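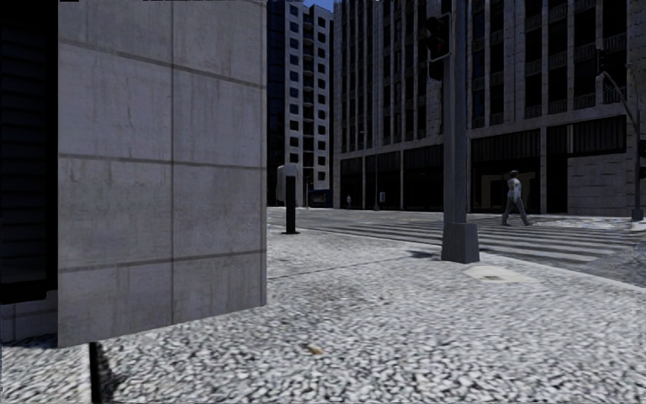 Run 1,238 died at the crosswalk again.

Died is Povilas's word. The log said HOLD, reason none. Ülle had the log open on one screen and her cold noodles on top of the other keyboard and it was past eleven. She scrolled. HOLD, HOLD, HOLD. Then 55 seconds of nothing at all, then full speed.

"Full speed where?" Povilas said on the phone. Bad line. He was in a car.

"Straight. Just straight."

"Into the road."

"Into the road, yes."

She heard his blinker going. He didn't say anything for a while.

The real one had done it in August. Zitport, outside the pharmacy, a Veres unit with a bag of somebody's prescriptions in it. Sat at the curb like a good dog and then went. A man on a bike went over the top of it. Jaime Peixoto, broken wrist, two teeth. He'd written them a letter. Not a lawyer letter, a normal one, by hand. What did it think it was doing? Ülle had it in her drawer and she hadn't answered becuase she didn't know.

So, Stuslow. Stuslow was the fake town, trees and benches and streets for the Veres to be stupid in where there weren't any wrists. She'd been sending it around in there for weeks. It behaved. It behaved so well that Riline had signed off on putting the fleet back out, six in the morning, all of it.

Now it wasn't behaving. Seven hours left. Less.

"Run it someplace else," Povilas said. "Could be the crosswalk. Could be the map."

She moved the start point. Other side of town.
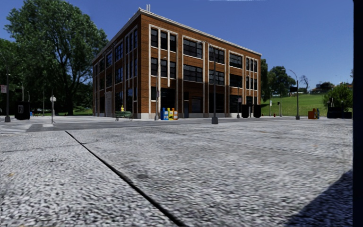 Brick corner, Stuslow map, second start point.

It rolled. Fine. Rolled some more. She ate a noodle. It got to the edge of the road and stopped, which was right, and she counted under her breath and got to twenty and thought okay, okay, it's the crosswalk, it's only the crosswalk.

HOLD.

HOLD.

Nothing.

"No no no," she said.

Full speed. Straight across and up onto the other side.

"Ülle? What happened?"

"Same thing."

"Same gap?"

She checked. 55 seconds. She put the two logs next to eachother and the August one under them, and it was sitting right there in the third column where she'd looked a hundred times. The hold had a timer. When the timer ran out the hold dropped, and whatever order came before the hold came back. Go to the pharmacy. Go to the corner. The road check never got asked again. Somebody had put the timer in so the units wouldn't sit and block the sidewalk when people complained.

She looked up who. Initials U.G.
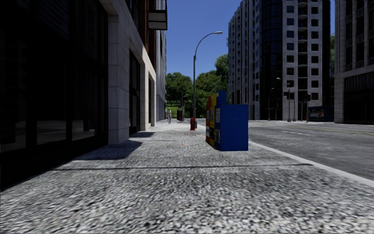 She ran it down one more street anyway. She wanted to be wrong, she'd have paid money. Long straight sidewalk, easy, and she put the goal across the road at the end and told it to go and then she got up and stood by the window so she wouldn't have to watch. Parking lot. Her car, Rasmus's van. When she came back the log was finished.

Same.

"Povilas."

"I'm here."

"It's mine. The timer. I wrote it."

Blinker again. Or still.

"Okay," he said. "Call Daza."

"He'll be asleep."

"So wake him up!"

She called Cristóbal Daza, who could stop the fleet and was the only one who could. It rang out. She called again. Rang out. She went down the stairs two at a time with her shoes not really on and banged on the side of the van till Rasmus slid the door open, hair everywhere.

"Where does Daza live?"

"What? Past the reservoir. Why?"

"Drive," she said, and got in on top of his laundry, the phone already ringing again against her ear.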